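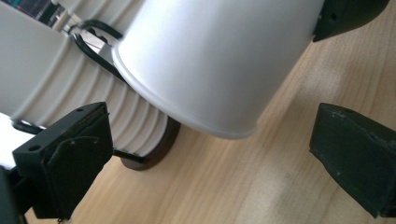
Paper cups for a drop-in coffee table: how do you keep them from sticking together, and how many do I buy?

Asked in Hosting & Get-togethers

Hi all. I've been handed the hot drinks for our neighborhood open house in June and I'm a little out of my depth. It's in the lobby of the old Cevesard building, people wander in and out for most of the afternoon, and I'll have one smallish table plus whatever counter space I can beg for.

My big headache is the cups. Last year (I was only a guest then) everybody was prying them apart with their fingernails, two or three came off at once, and a lot of perfectly good ones ended up in the trash because someone had grabbed them by the rim. I'd like to avoid that. I'd also like to not buy a mountain of them. The online warehouse place, Draser, sells plain white ones in a case of 900, which sounds insane, but the small sleeves at the grocery store cost so much more per cup that I keep going back to look at it.

So -- does anybody have a good way of setting them out? And do I need the thicker double-wall kind, or is that just fancy?

2 answers

Answer 1 (marked helpful)

I've done the coffee for our choir for years, so I have opinions! Here's what I'd do.

The sticking is mostly from the cups being squashed. They get jammed together in the box, and then somebody leans on the top of the stack when they set it down, and now you've got a solid log of paper. Take them out of the plastic the night before, hold the stack sideways and give it a gentle twist and a wiggle as you work along. You'll feel them let go. Don't bang the stack on the table to even it up, which is what my husband does every single time.

Keep your stacks short. A tall one looks generous but it tips over when the line gets busy, and people pull from wherever they like. I put out two and top them up from a bag under the table.

Rims up or rims down? I used to be a rims-down person because of dust, and for a long slow afternoon I still am. The catch is that you lift a rims-down cup by its base, and if it's stuck you end up lifting the whole pile. Rims up, you really want some sort of holder so folks can steady the stack, and you want it away from the sugar. (Ask me about the year of the sugar.)

As for how many, people at a drop-in thing do not keep their cup. They put it down, talk to somebody, lose it and get another. I figure roughly 3 per adult for a whole afternoon, and a pen on a string next to the cups so they can write their initials. The pen does help a bit.

I wouldn't buy the case unless you have somewhere dry to keep what's left. I kept mine in the garage one winter and they came out smelling like the mower. If you can split it with another group, then sure, go for it!

Here's how I lay out the table, going the direction people walk:

1. Cups first, with an arm's length of clear space in front of them. People stop dead to take one, and the person behind them needs somewhere to be. 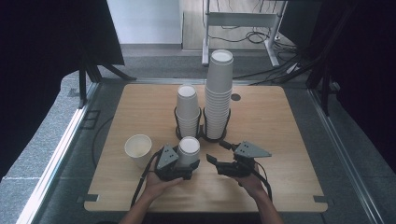

2. Then the coffee urn, with the tap hanging just past the edge and a folded towel on the floor. Put the decaf after it, never before, or it gets poured by mistake and you'll hear about it.

3. Hot water and tea bags together. I use a Selvanayagam flask for the water, an ancient thing with a pump top, and it's still good and hot 4 hours later.

4. Milk and sugar somewhere else entirely. A windowsill, a chair, the end of the counter, anywhere. Stirring is what makes the line.

5. Trash can at the far end, and a second one by the door, and check that they're both lined before you get busy.

On the double-wall question, single wall is fine for tea with milk in it. For black coffee straight out of an urn I'd get the sleeves or go double, especially if you'll have kids or older folks there. Skip stacking two singles together. Everyone does it and you go through your supply in no time.

Good luck, it's a fun job once the first rush is over.

Answer 2

just get the Stamen ones, we had them at work and never had any trouble. they're a bit stiffer I think. not sure about price

Comments on Answer 1

Thank you so much, this is exactly what I needed! The milk on a windowsill had not crossed my mind and we have a huge one. The garden club is going to take half the case off my hands, so I'm ordering it tonight. One more thing -- do lids bother you? I was going to leave them out altogether.

I leave them out unless there's a stroller crowd. Then I keep a small pile by the milk, and people who want one will find it.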